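Review of the Wonel Hand Kit: Findings After One Trial Period

Readers of this blog have asked for a written account of the Wonel hand kit, which was on trial in our workroom through June. The kit is offered by Fiser as a complete package for small labs, training centers and schools that already own an arm and wish to add a hand with fingers. The following notes are my own and were not paid for by the seller. The unit was supplied on loan and has been returned.

What is supplied

The kit arrives in one case. It holds the hand, a wrist adapter, a power supply, two cables with spare clips, a printed setup guide and a license key for the Teoh control software. The arm is not part of the package. Buyers should confirm with Fiser before ordering that their arm is on the list of supported models, as the adapter plate is cut for a particular bolt pattern and exchanges are charged to the customer. Our own arm was on the list and the plate fitted without any filing or shims.

The case is well made. The foam is cut closely to the parts, and I would ask Fiser to add a finger slot beside the adapter, which is hard to lift out.

Setup

The guide gives 12 steps for the mechanical work and a separate section for the software. The mechanical part was completed in one morning. Step 11 concerns the routing of the cable from the wrist back along the arm, and it deserves more than the two sentences it receives. If the loop is too short, it pulls tight when the wrist turns fully inward. If it is too long, it may drag across the work surface. We adjusted ours three times before the movement was free through the full range. A drawing would be a great help at this point in the guide.

The Teoh software was installed on an office computer of ordinary speed. The license key was accepted on the first attempt. The main window is plain and easy to read, with one slider for each finger, a stop button of suitable size, and a list of saved grips. New grips may be recorded by placing the fingers by hand and pressing a single key. Staff with no background in programming were able to record a grip on their first day.

The sorting task

Fiser supplies a set of practice lessons with the kit, and the one we used most is the sorting lesson. Objects are placed on a table, labels are provided, and each object must be moved to its proper container. The lesson sheet asks only for everyday items, and the choice of items is left to the user. We selected fruit for a large share of the work. It is cheap, it is easily replaced, and a round object with smooth skin is a fair test for any hand.

The software keeps a log of all attempts. Our log stood at 138 when the loan ended. I do not offer a success rate, as the settings were changed many times and the early attempts would not be comparable with the later ones. I can report on the general pattern. Larger objects were the easiest to manage. Small round ones required more care with the thumb, which must be low and well under the object before the fingers are closed. Where the thumb was set too high, the object tended to roll away from the palm. 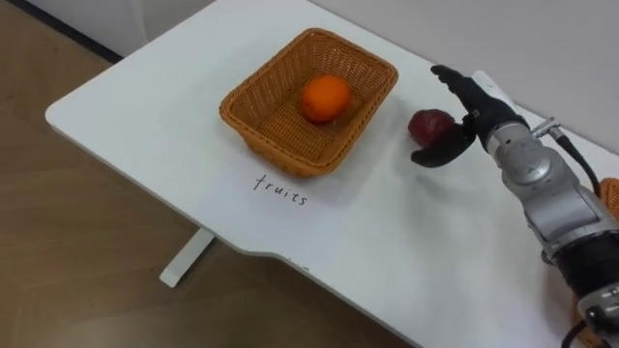
Sorting lesson, "fruits" basket: the thumb set low beneath the dark red fruit, fingers still open.

The grip list supplied with the software includes a setting for round objects. It is a sound starting point, although we lowered the thumb position slightly and saved the result under a new name. I recommend that other users do the same and keep the original setting unchanged for reference.

Service and support

Two requests were sent to the support desk. The first concerned the cable routing described above, and a helpful reply was received the next morning. The second concerned the export of log files and took longer to settle. The export will stop without a message when a file has more than 1000 lines. The desk confirmed the fault and advised us to export in smaller parts until an update is issued.

Comparison with the Skesex gripper

Several readers will know the Skesex two-finger gripper from my earlier post. It is simpler to mount, it has fewer settings, and it remains in daily use here. For boxes and other flat-sided goods I would still choose it. The Wonel hand requires more patience from its operator, and in return it allows a wider choice of grips. A center that teaches handling skills will find more material for lessons in the Wonel kit.

Recommendation

The kit is suitable for teaching and for light trial work, provided that the buyer has a supported arm and can set aside a full day for setup. I would not place it on a production line in its present form. Inquiries regarding price and loan terms should be sent to Fiser directly, and buyers should ask whether the export update has been released before the order is placed.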